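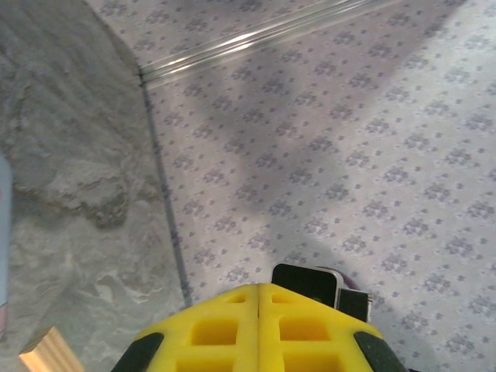 The woman who papers display booths for Wutthorpe has heard every promise about peel-and-stick floral. "They say it hides seams," she says. "Put it under a side light and ask again."

She doubts marble-pattern surfaces too — "fine until you set something black and shiny on top."

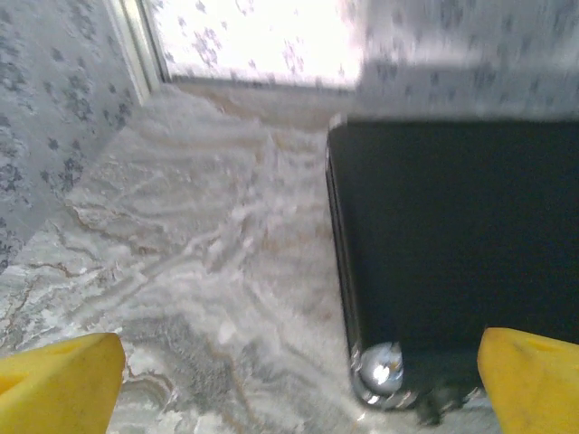
Glossy black against the pale swirls.

Pestell quoted her 400 dollars for a booth. She wanted to know what the other 221 was for.
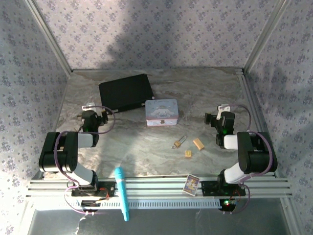
Would she put small flowers and marble together at home?

"One or the other. I'd get tired of both by February."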